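홈 살림 메모 정리수납 주방 작업실 글목록 이웃

종이 서류, 파일꽂이 하나로 버티는 요령

저는 정리를 잘하는 사람이 아니에요. 그래서 규칙이 많으면 일주일도 못 가더라고요. 작업실 서류를 몇 번 뒤집어엎고 나서 남은 방법만 적어 봅니다. 수납용품을 새로 살 필요는 거의 없어요(저도 예전에 잔뜩 샀다가 다 나눠 줬어요 ㅠㅠ).

1. 큰 것부터 치우기

서류 정리한다고 앉아서 종이부터 한 장씩 읽기 시작하면 그날은 끝이에요. 저는 상자나 판처럼 부피 큰 것부터 테이블 근처에서 빼냅니다. 타이머는 18분! 그 안에는 종이에 손도 안 대요. 의자도 미리 한쪽으로 몰아 두면 왔다 갔다 하기가 훨씬 편하고요.
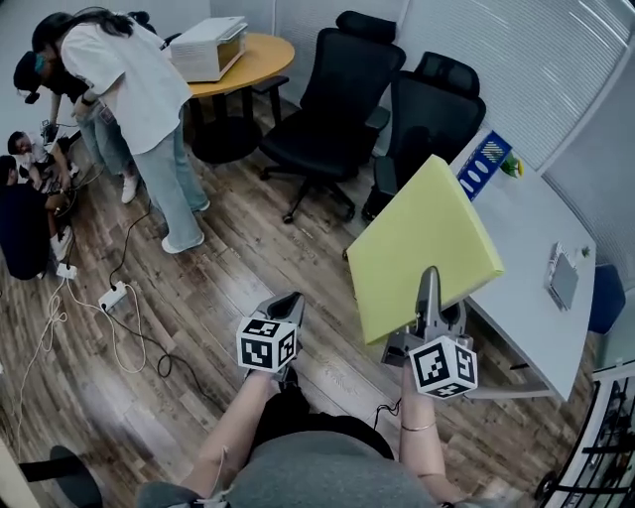
연노란색 큰 것부터 붙잡은 모습. 흰 테이블은 그다음 차례예요.

자리가 정해지지 않은 큰 물건은 벽 쪽에 잠깐 세워 두세요. 의자 위에 올려 두면 꼭 며칠을 그러고 있게 되거든요. 저는 예전에 회의용 패널을 의자에 얹어 두고 한 달을 서서 일한 적도 있어요.

2. 파일꽂이는 하나만

구멍 뚫린 플라스틱 파일꽂이, 다들 하나쯤 있으시죠? 저는 파란색을 쓰는데 멀리서도 눈에 띄어서 좋아요. 종이 폴더는 노란색 한 가지로 통일했어요. 색깔별로 나누는 것도 해 봤는데 초록이 영수증인지 계약서인지 저부터 헷갈려서 포기!

폴더 이름은 연필로 써요. Timum 견적, Sustel 영수증, 이런 식으로 거래처 이름 먼저, 내용은 뒤에. 일이 끝나면 지우고 다시 쓰면 되니까 폴더 30장 한 묶음으로 꽤 오래 갑니다. 꽂이가 꽉 차서 폴더가 잘 안 빠지면 새 꽂이를 사지 말고 맨 뒤에서 다섯 개만 꺼내 보세요. 보통 그중 절반은 버려도 되는 종이예요.

3. 테이블 위에는 납작한 것과 초록색만

테이블에 남겨도 되는 건 지금 쓰는 꽂이, 납작하게 덮이는 것(노트나 책자), 그리고 작은 화분 정도로 정했어요. 노트는 책자 위에 포개 놓으면 자리를 덜 차지해요. 화분은 왜 두냐고 하실 텐데, 그냥 제가 좋아해서요 ㅎㅎ 조그만 초록이가 있으면 그 옆에 컵이나 영수증을 덜 쌓게 되더라고요.

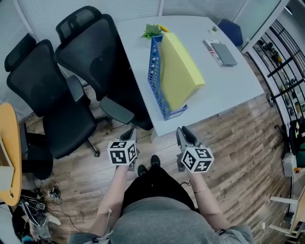 4. 바닥의 전선과 가방

솔직히 제일 약한 부분이에요. 테이블은 멀쩡한데 책상 밑은 늘 전선이 엉켜 있고 가방이랑 옷이 한쪽에 쌓여요. 전선은 길이가 비슷한 것끼리 모아 빵 봉지 끈으로 묶어 두세요. 한 번에 다 하려고 하면 지치니까 하루에 한 가닥씩만요. 가방 자리는 고리 하나면 되고, 저는 이걸 아직도 미루고 있어서 10월 안에는 꼭 달 생각이에요.

5. 퇴근 전 7분

불 끄기 전에 딱 7분만 테이블을 봅니다. 꺼낸 폴더는 꽂이에 넣고 노트는 덮고 의자는 밀어 넣고. 이름 없는 종이는 일단 맨 앞 폴더에 몰아넣어도 괜찮아요. 다음 날 아침에 커피 마시면서 보면 됩니다.

혹시 바퀴 의자에 전선이 자꾸 끼는 분 계세요? 좋은 방법 있으면 댓글로 알려 주세요. 다음에는 영수증 보관 기간 얘기를 써 볼게요.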